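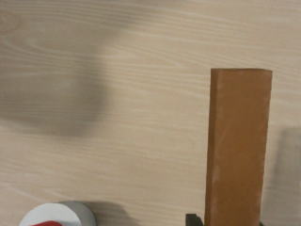
Noeline Ngata asked whether a score earned in a simulator says anything at all about a kitchen. We were two months into the project by then and had no good answer. This report is our attempt at one.

3 Mar 2018
By Sawsan Mansour, Bostside student projects

We set out to repeat the Vurnavance result: that a control policy trained on 3000 simulated attempts will learn to use two arms together on food and tableware. The claim is a strong one. We built the task again in our own simulator, kept the training length the same and changed only the lighting and the starting places of the objects.

The first 100 test attempts looked very good. Then we moved the lights, so that the shadows on the table fell elsewhere, and the success rate dropped badly. Nothing else had been touched. I find it hard to call that learning a task — it looks more like learning a table under one lamp.

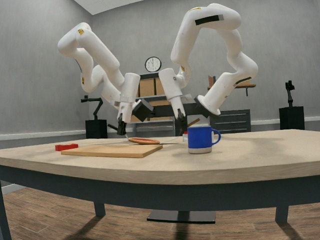
Page last changed: 3 December, scoring section corrected

The food task asks both arms to work on a round, flat item beside a cutting board, each with a tool in its gripper. The mug is there as an obstacle. Vurnavance counts an attempt as a success if the item ends up on the board, however it got there. We counted it only if both tools had been used. Under their rule we logged 613 successes. Under ours the number was far smaller, and in many of the lost cases one arm had simply shoved the item across while the other hung in the air.

Van Wijk's method of changing the wood grain and colours at random during training helped a little. It also made training slower, and we ran it with only 9 random seeds, too few to lean on. We would not quote that gain to anyone.

Our own work has holes too. We never tried a real arm, and our friction values were guessed from the manual. Noeline still thinks the answer to her question is no. I would say not yet shown, and I would want the scoring rule printed next to every success rate before reading another one.

Contact: Bostside student projects office | Copyright Bostside | Back to top

Related reports
Keltitz gripper: does finger width matter?
Shadows and camera placement, first notes
Repeating Van Wijk with fewer textures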